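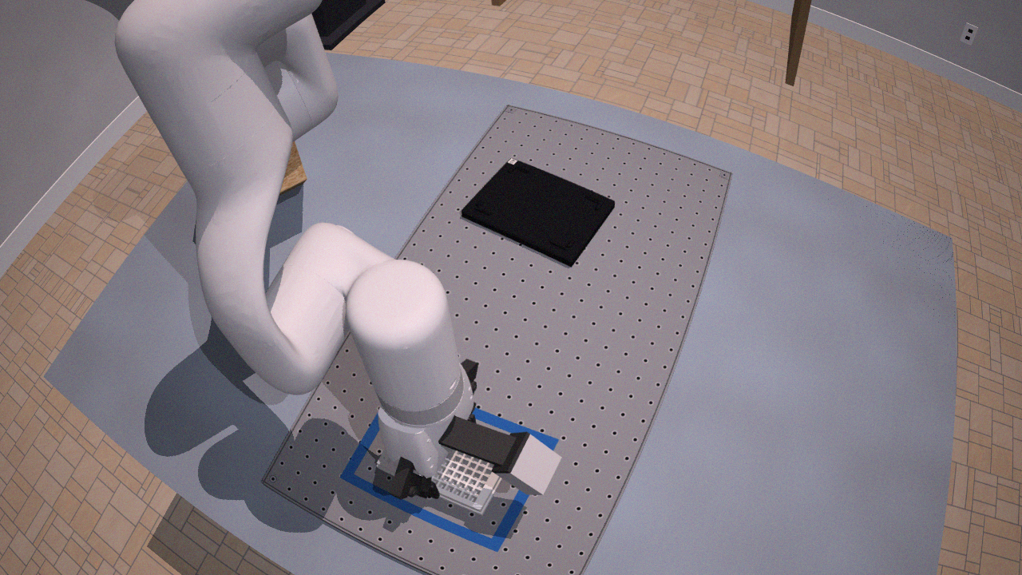

Hi Mireille and all, quick one before I run for the tram. The flat in Sturska is still going as of this morning, I rang. It's the upstairs one on the canal side, two rooms and a box room, unfurnished, and unfurnished there means no kitchen. No sink, no light fittings, just wires. Budget for it. My first winter I cooked on a camping ring, and it did fine till February. Landlord wants three months deposit plus the agent's fee and he won't budge, Naheed tried.

On Mireille's questions, quoted below.

> From: Mireille Hijazi
> To: newcomers list
> Subject: moving in December, where to live??
>
> Hello everyone, I start work in December and
> my head is spinning. My company will pay for
> 30 nights in a hotel and then I am on my own.
> Is it better to live in Sturska near the office or
> out in Tarigan where it is cheaper? Do I have
> to register before I can open a bank account?
> And is there anywhere to meet people who are
> not from work? I speak a bit of the language
> but not enough for the phone.
> Thank you, Mireille

Sturska or Tarigan — depends on your hours. Tarigan is nicer on weekends, proper bakery, the lake, kids everywhere. But the 314 bus stops early in the evening and after that you're on the 319, which goes the long way round by the hospital. If you finish late you will hate it. Titilayo lives out there and loves it but she starts at six and is home by mid afternoon.

Registering. Yes, do it first. The bank will ask for the stamped form and so will the phone shop and the library. Hotel address is OK for the first form if the front desk signs it, ask them nicely. Take your passport, work contract, and a coloured photo, not black and white. The office opens at 8 and the ticket machine runs out of numbers so be there early. Counter 2 has a lady who speaks English, the others will if they're in the mood.

Bank — any of them really. I'm with the small one across from the station, no monthly fee but they close for lunch. Check they'll give you a card that works in shops, mine didn't at frist.

Meeting people. Melquiades Ventura runs the walking group, goes from the Pleladine cafe steps, bring cake and you'll be everyone's favourite. There's a choir too, no audition, you can tell. Language class at the community centre is cheap but the beginner one fills up so put your name down now, don't wait til you land.

Oh and get the winter tram pass not the monthly. Cheque your employer doesn't already pay half — sorry, check.

If you want the landlords number write me off list. Back online tonight after 9.

Selina Tanner

2 replies | Share | Forward
Home | Lists | Archive | Search | Log in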